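3.2 杯架与桌面的关系

前一节谈的是茶水间整体动线,本节只看一件小东西:单杯杯架。Rutherford 茶水间改造之后,公用桌上不再放托盘,改为每个座位一只杯架,纸杯直接插放。做法简单,但使用者的反应差别相当大,值得单独写一写。

杯架的构成:圆形木底座,红褐色;两根弯曲的黑色金属杆从底座升起,一高一低,顶端都卷成弯钩。两杆之间松松地围住杯身,并不夹紧。纸杯为白色,中段一圈褐色细带,下半部套一层浅褐色网纹杯套(图4)。杯子取放都从上方进行,高的一根杆子在右后侧,对惯用右手的人来说,伸手时要稍微绕一下。这一点在访谈里反复出现,后文再谈。

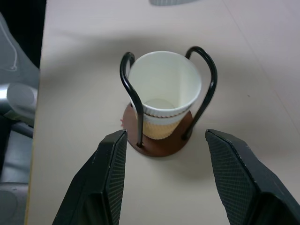

图4 插放在杯架中的空纸杯

Ruxandra Cârstea 的意见恰好相反:杆子挡手根本不是问题,用两天就习惯了,真正麻烦的是底座太小,桌子一擦就得把它拿起来,擦完又没人放回原来的位子,到下午三点整张桌子的杯架都挤在靠门那一头。她认为应当讨论的是"归位",杯架的形状可以往后放。

这个意见我们基本接受。访谈共 14 人,提到归位的比提到杆子的多。Ewan Halliday 也说过类似的话,不过他关心的是夜里清洁,杯架散在桌上,抹布绕着走,底座边缘容易留一圈渍。Gaetano Gatti 则主张干脆固定在桌面上,我们没有采用,理由有二:一是桌子在 Warnov 那边还要兼作会议桌,二是固定以后桌面就不再能整块清空,而清空恰恰是这套布置唯一的硬性要求。

所谓清空,指每日收工前桌上不留任何杯具、杯架、纸张。标准写在 Relunen 的使用须知里,只有一句话。执行起来,浅色桌面有它的好处也有坏处:颜色浅、表面平滑,留下点什么一眼就看得见;但是光线不匀的时候,阴影和污渍远看差不多,得走近了才分得清(图5)。
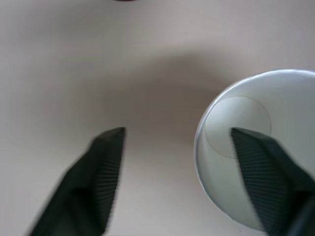
图5 浅色桌面上的阴影

因此检查清空情况时,我们要求记录者站到桌边,从上往下看,不要在门口扫一眼就打勾。十月的前几次记录没有这样做,有几条后来作废了,表2里已经去掉。改了方法以后,单次检查用时从 36 秒增加到 40 秒,差别不大,可以接受。

再说杯架本身。木底座的分量对稳定性有帮助,空杯插着也不容易被衣袖带倒,这是和上一版(Flirnell 的塑料杯圈)相比最明显的改善,多数受访者都提到了。不足之处:
杆子是弯的,不能叠放,收纳占地方;
底座朝向没有标记,各人放得各不相同,高杆有时朝外有时朝里;
杯套较厚的纸杯,插取时偶尔会蹭到杆子,杯套跟着往上跑。

第二条看似琐碎,其实和归位是同一个问题。朝向不统一,桌子就显得乱,显得乱了之后,大家也就更不在乎放回哪里。Holger Lindholm 建议在底座侧面刻一道浅槽,对准桌边即可,成本很低。我们在其中一张桌子上试了,初步看有用,但样本太少,这里先不下结论,详细数剧见附录B。

收纳方面暂时的办法是靠墙加一层浅搁板,杯架单层排开,不叠。搁板深度以底座直径为准,略有富余即可,太深了里面那排又没人去拿。下一节讨论搁板高度以及和水槽的距离。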